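Subject: Re: [handheld-practice] Draft rules for the table, before we freeze them

Hello all,

Thanks for the comments, and sorry for the slow answer (February has eaten me alive). I'll take the Karunaratne office's message first, as it's the one that got most people typing:

> We have read the draft and are broadly happy. Two worries. Rule 4 says
> the work surface must be "clear", but then the hat stand task has
> a rack and a cap on it before anyone starts, so which is it? And we
> don't see why the left and right grippers need a rest position at all.
> Our people pick them up and get going. It feels like paperwork.

Fair point on "clear", that was sloppy of me! What I meant was that the board carries the things named on the task sheet and nothing else. I've changed the wording to "only listed items on the board", and I've added that crumbs and bits get brushed off between takes. I'm as guilty as anyone of looking straight past those. 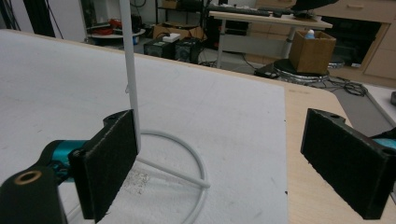 On rest positions I'm going to dig my heels in a bit. When we tried the Morkix set last year we had 230 takes where the hands came in from wherever they happened to be, and trimming the starts by hand was miserable. Jaws open, one gripper each side, hold still for a breath, then go. It costs next to nothing and the people doing the trimming will love you for it.

The other thing I'd like in is a line about tall or spindly objects. A wire stand is mostly air, and it's very easy to watch the jaws and forget the spokes up top. My suggestion for the text:

Rule 6. Place tall items so that the base sits fully on the board and can be reached by either hand without leaning. Check what overhangs the table, and keep people clear of that side.

Flinari wanted a fixed distance from the edge instead, but I can't see one number working for a hat stand and a mug. Happy to be argued with.
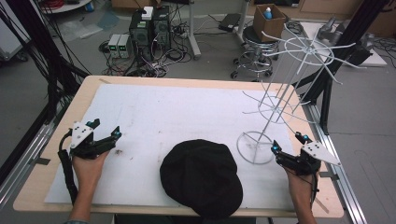 Hat stand task, both grippers at the table, cap at the near edge.

Cables next. The draft said "tidy", and three of you asked what on earth that means. New wording: gripper leads hang behind the wrist, never across the board, and anything on the floor stays out of the operator's standing area. I left out the bit about the far side of the room. If we wrote a rule for that, half of us (me included) would fail it before lunch.

Last one, length of session. Trundesar suggested a break every 10 takes, and I'd go along with that for two-handed tasks. Wrists get tired long before people admit it, and you can see it in the data. For a full set of about 800 I'd also swap operators, but I've put that down as advice for now.

Could you send objections to the list and not just to me? I'll fold them in and post the next draft under the same subject line.

Cheers,
list editor, handheld-practice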